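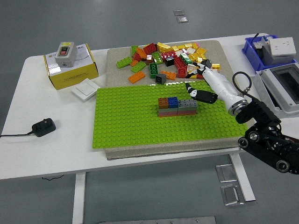 4. Setting up the building surface

The building surface consists of a large studded baseplate, a backing board and a supply of loose bricks. Set it up on a rectangular table with a flat, rigid top. The backing board goes down first and the baseplate rests on it, with the board extending past the baseplate toward the back of the table. Loose bricks are heaped on the upper portion of the board, and the build starts near the middle of the baseplate. A two-layer row such as the one on the green baseplate, with an orange-brown 2x2, a blue 2x2 and a gray 2x4 on top, is a suitable first build for checking that the surface is level and the studs grip correctly.

4.1 Before you start

Read section 3 (Unpacking and Washing) before continuing. Bricks must be fully dry before they are placed on the backing board. Water held inside the hollow side of a brick will mark the board.

CAUTION: Small parts. Choking hazard. Keep loose bricks away from children under 3 years of age.

CAUTION: Do not set up the surface in direct sunlight or next to a heater. Baseplates can warp, and a warped baseplate does not go flat again under its own weight.

4.2 Placing the board and baseplate

1. Wipe the table with a dry cloth. Remove grit, crumbs and tape residue.

2. Lay the backing board on the table. The Skonutby board has one coated face. Place the coated face up.

3. Press down on each corner of the board in turn. If a corner rocks, turn the board end for end and test again. Do not use folded paper as a shim under the board.

4. Place the baseplate on the front portion of the board, studs up. Leave the rear strip of the board uncovered.

5. Slide the baseplate until its front edge is parallel to the front edge of the table.

6. Push down on the center of the baseplate with an open hand. It should not flex or click.

Note: The baseplate is not glued to the board. Adhesive makes the plate hard to lift for cleaning and voids the Bostance replacement terms. If the plate slides during building, fit the two Flakari grip strips supplied with the board, one under each side.

4.3 Loading the bricks

The standard supply is 312 bricks in mixed colors. The board is rated for a maximum of 600 bricks. Above that number, the pile spreads over the building area and bricks are lost off the back of the table.

1. Pour the bricks slowly from the bag or tub onto the rear strip of the board. Hold the opening close to the surface.

2. Draw the pile together with the side of your hand. Some overlap onto the rear rows of studs is acceptable.

3. Pull the most-used sizes (2x2 and 2x4) to the front edge of the pile.

4. Leave wedges and other shaped pieces toward the back.

5. Check the floor under and behind the table before anyone walks there.

Note: Sorting by color is optional. A mixed pile takes less space than separate trays, but finding a particular color takes longer. For color-matching activities, use the Yule divider tray described in section 6.

4.4 Making the test build

1. Choose bricks for the lower layer. Any color may be used.

2. Set the first brick over the studs near the middle of the baseplate. Look straight down to line it up, then press until it seats.

3. Add the remaining lower bricks in a row, side by side. There should be no visible gap at the joints.

4. Add the top layer. Where possible, place at least one brick across a joint in the layer below — this ties the row together.

5. Run a fingertip along the top of the row. A raised edge means that a brick is not fully seated.

6. Lift the row gently by both ends. The baseplate should hold it with light resistance.

If a brick will not seat, remove it and look into the hollow side. Lint and dried glue are the usual causes. Clean with a soft, dry brush. Do not scrape with a knife or screwdriver.

4.5 Removing bricks

Pull from one end with a slight tilt. Do not twist a brick against its neighbors. For a thin plate stuck to the base, use a plastic separator — never metal tools or teeth.

4.6 Clearing the surface

1. Take the build apart or move it to a separate plate.

2. Push all loose bricks to the rear strip.

3. Lift the baseplate off and set it aside flat.

4. Tilt the board over the storage tub so that the bricks slide off the rear edge.

5. Store the baseplate flat. Do not lean it against a wall.

Replacement boards and grip strips are ordered using the part list in section 8.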